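Search this site Enter keywords Go

The Second Life of a Laundromat

For 21 years the Promard laundromat in Utbridge opened at six in the morning and closed when the last dryer stopped. Then the owner retired to live near his daughter, the lease ran out, and for most of a year the windows were papered over. People in the apartments on the hill above it carried their wash to the next town on the bus.

Celeste Morais was one of them. She lived on the third floor of a building with no hookups and had two boys in middle school. The bus ride was 54 minutes each way with the transfer. She did it every week through the winter, with a duffel bag on each shoulder, and by February she had started washing school clothes in the bathtub.

"You can get a shirt clean in a bathtub," she says. "You can't get it dry. We had things hanging off every door in the place."

A town can lose a hardware store or a movie theater and people will talk about it for years. When a laundromat goes, the people who have a washer in the basement may not notice. The ones who don't have one notice the same day, and they tend to be renters, people without cars, and older people who can't carry much. In Utbridge that was a large part of the east side.

The building belonged to the Esteves family, who also owned the bakery next door. They had offers from a phone store and a tax preparer. Henrique Lobo, who manages the property for them, says the family was inclined to take the phone store, which would have signed for longer. What changed their minds was a letter from Deolinda Veloso, who had worked behind the counter at Promard for most of its life and wanted to run the place herself.

Her letter was two pages, handwritten. It listed what the machines took in on a normal day, what the water and gas cost, and which of the washers were worth keeping. It also said she had saved enough for the first three months' rent and did not have anything beyond that.

"I had seen business plans from people with degrees that told me less," Lobo says. He gave her a short lease and a lower rent until the machines were running.

Getting them running took longer than she expected. The drain line under the floor had collapsed in two places. The water heater was dead. Six of the washers were past saving, and the company that made them had gone out of business, so there was no ordering parts for the rest. Veloso bought used front loaders from a dealer called Fastico, which buys out closed laundries and resells what still works. She paid 600 dollars apiece and thought that was fair.

Jhonatan Llanos did the installation. He had repaired machines for Promard in the old days and now works mostly for hotels. He spent his evenings on it for five weeks and took part of his pay in free wash, which he says he is still using up.

"A commercial washer is a simple thing," he says. "Motor, belt, pump, valve, a door that has to seal. What wrecks them is coins in the pump and people packing them full. You tell people, and they pack them full anyway."

The laundromat reopened with no sign out front because the sign had been ordered in the wrong width. Veloso put a piece of cardboard in the window that said OPEN, and the place was busy by noon.

It is still busy. On a recent afternoon most of the dryers were going and there was a line for the big washer that takes comforters. A man was asleep in the chair nearest the soda machine. Two women who had evidently known each other a long time were arguing about a cousin's wedding. Veloso was in the back with the drop-off orders, which have become the part of the business that pays the rent.

Drop-off is charged by the pound. Customers leave a bag in the morning and pick it up folded in the evening. She had not planned on offering it, but a home health aide asked if she could leave her uniforms between shifts, then told the other aides. Now there are two restaurants, a barber, a youth soccer league and a number of households where both parents work late. On her heaviest day so far the scale showed 500 pounds, and she stayed until after midnight.

She hired Natália Peixoto to help with the folding. Peixoto had worked in a hotel laundry and came with firm opinions. Towels go in thirds. Fitted sheets can be done by one person if that person stops being afraid of them. T-shirts are folded face up, so that the owner can find the right one in a drawer without pulling out the whole stack, and anything with a raised patch or thick lettering is washed inside out and kept off high heat.

The two of them disagree about socks. Veloso rolls them together, as she always has. Peixoto says rolling ruins the elastic and lays them flat. Customers get whichever version they get.

The lease comes up again next year. Lobo says the family has no plans to change tenants, though the rent will go up some. Veloso has been putting money aside for a second large washer and would like to replace the folding tables, which are the original ones and have been patched at the corners. She has also asked the town about moving the bus stop half a block closer, and was told to put the request in writing.

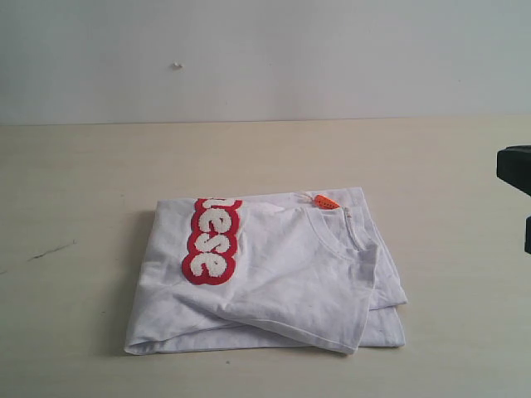
She has written it, again by hand, and Morais has been collecting signatures from the people who wait for their dryers. The sign, in the correct width, went up over the door in the spring. The cardboard one is on a shelf in the back with the lost socks and the spare belts.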